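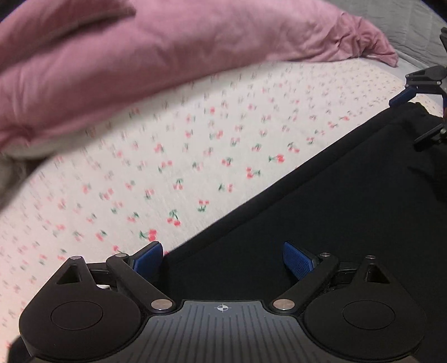
Necati Dönmez remarked, after reading the first draft of this chapter, that students learn the timetable in one afternoon and then need years to learn the transfer. We kept his remark in mind while we rewrote it.

Chapter 10
Transfers and Connections

After this chapter you should be able to:
- tell a protected connection from an unprotected one
- set a minimum transfer time for a route with more than one carrier
- write transfer instructions that a tired traveler can follow
- prepare a fallback for the last departure of the day

Key words: carrier, through ticket, minimum transfer time, last departure, fallback, handover point

10.1 A missed bus in Altmont

In October a small agency sold a trip to a family with two children. They had to fly in the afternoon, take the airport train to Altmont, and continue from there by a Tondach bus to the lake villages. On paper the change in Altmont took 25 minutes. The agency looked in its booking program, Pivlow, which showed the connection in green, and the clerk printed it.

The train came nine minutes late. This still left 16 minutes, and for an adult with one bag it would be enough. But the bus did not leave from the station square. Since the summer it was leaving from the lower yard, 400 meters away and down a stair without a ramp. The family waited at the old stop, where the old sign was still hanging. When they found the yard, the last bus was gone. They paid for a taxi and a late check-in, and afterwards they asked the agency for their money.

Who was responsible? The train company had delivered them to Altmont. Tondach had departed on time. Each carrier did what its own ticket promised, and the piece between the two tickets belonged to the agency. Most complaints about transfers are of this kind, and we will come back to the Altmont case in section 10.4, where you will rewrite the instructions.
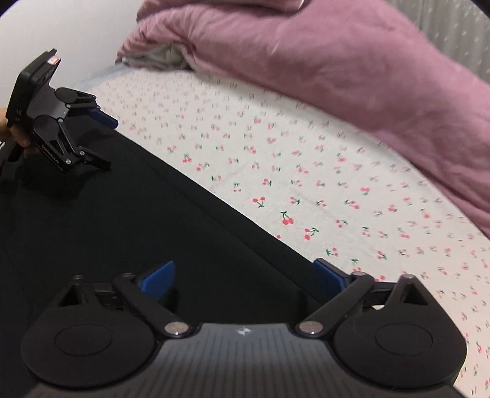
Figure 10.1 Two blue finger pads, open

10.2 Protected and unprotected connections

A connection is protected when one contract covers both parts of the trip. If the first part is late, the carrier must bring the traveler to the destination by a later service, and in many cases it must also pay for food or a bed. A connection is unprotected when the traveler holds two separate contracts. The second carrier then treats the late traveler as a person who did not come.

The difference is not always easy to see. Two tickets bought in one payment can still be two contracts. A booking reference shared by both parts is a good sign, but you should read the conditions of sale before you promise something to a client. In doubt, write "unprotected" in the file and plan for it.

A package adds one more layer. When the agency sells transport and a hotel together, the law in many countries makes the agency the organizer, and the client may turn to it first. Chapter 4 explained the duties of the organizer. You may wish to read those pages again.

10.3 How long is long enough?

Recep Aydoğan and Zerrin Şimşekoğlu collected 274 transfer complaints from agencies in the Chu valley. They sorted them by cause, and a late first service was not the largest group. More travelers had trouble finding the second stop. Queues for tickets, toilets and lifts made up a third group, and these queues could take up to half of the planned time.

For this reason we do not give you one number to memorize. Start with the walking time and measure it yourself, with a suitcase. Add the usual delay of the first service in that season. Add time for the slowest member of the party. Then look at what happens if the connection fails: when the next bus leaves in half an hour, a short transfer is acceptable, and when it leaves tomorrow morning, it is not.

Before you read further
Choose a station or airport that you know well. Write down every step from the door of the arriving vehicle to the door of the next one, including the steps you normally do without thinking. Exchange your list with a classmate and mark each place where a stranger could go wrong.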